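4.2 Recording grasp examples with the hand-held gripper

1. Start a new session in Stidimeck and enter the object class (bottle, upright).
2. Close the fingers on the body of the bottle, below the shoulder. Keep the cap clear of both fingers.

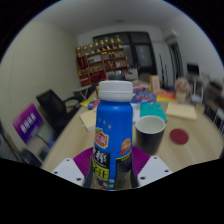
Saeed Kordestani: On tall bottles I close more slowly than the guide suggests. Fewer of my episodes get rejected at review.

3. Hold the grasp for 2 seconds, then lift - do not twist the wrist during the lift.
4. Set the bottle down, release and press Stop.

Note: Leave other items on the table. The policy needs cluttered backgrounds, and a batch of 56 episodes should cover several layouts. 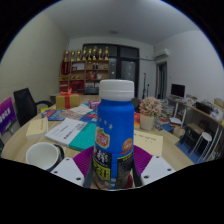

5. Rearrange the table after every 12 episodes and log the change under Layout.

Caution: Do not trim episodes by hand. Trimming breaks synchronisation between the finger width and video streams, and Stidimeck will reject the file with error 623.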